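Can a Machine Do My Chores Yet? Where Things Stand in October

I get this question more than any other on this blog, usually from people who have just watched a video of a robot loading a dishwasher. My short answer is still no, with some exceptions. The longer answer depends on which chore you mean and how much mess you are willing to clean up before the machine starts.

I worked 11 years in a small parts shop in Herbridge before I started writing about this stuff, so I tend to think in terms of stations. A station is a place where the same thing happens the same way all day. We had a Zupan arm that moved castings from a tray to a fixture. It was dumb as a post and it ran fine, with the tray bolted down and every casting the same shape. When a new hire put the tray in backward, the arm crashed on the first cycle.

A house has almost no stations. The dishwasher is close to one. The litter box is close to one. Laundry is a station only while the clothes are in the washer, and the trouble begins when they come out.

Laundry and soft things

Folding is the chore people ask about most, and it is the one I would bet on last. A casting keeps its shape when you grab it. A sock or a knit hat does not. Pick it up by one edge and it hangs one way, pick it up by the cuff and it hangs another. Stripes can run across a fold so that it is hard to tell which layer is on top. Two flat fingers can pinch fabric well enough, but they have to come in at the right height, and on a hard table there is very little room between pinching the cloth and pushing into the wood.

The pads matter more than I expected when I started reading up on this. They wear, and the corners of a foam pad can start to lift.
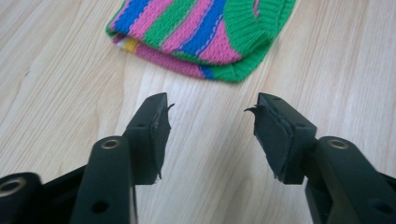 Two black fingers over a pale wood tabletop, both times.
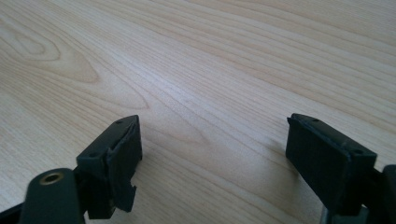
What you can buy now

Vacuums are the one solved case, or close to it. I have a Busent, and it has done 411 runs according to its app. I had to rescue it from the bath mat 57 times. That is a lot better than my last one, and I have stopped picking up the dining chairs before it goes out. I still pick up cords.

Mowers are good if your yard is simple. Mine has a slope and a ditch, so I passed.

Window robots I would skip. I tried one for a summer and spent more time moving it from pane to pane than I would have spent with a squeegee.

For folding, there is a Dunder cabinet machine that a reader wrote to me about. You clip each shirt in by hand and it folds the shirt. By the time you have clipped it you could have folded it yourself, and it won't take socks or anything small. I haven't used one, so take that as secondhand.

On the shop floor

Better news here. Loading and unloading machines is further along than it was when I left, mostly thanks to cheaper cameras. My old shop now has a cell that picks mixed parts from a bin, and I was told it handles 300 parts on an evening shift with one person checking on it now and then. It still doesn't touch the rags, the gloves or the bagged hardware. Those go to a person, same as before.

If you want to try any of this at home, start with the vacuum and keep your laundry basket. I'll do another one of these in spring, and I want to look at dish handling next, mainly cups.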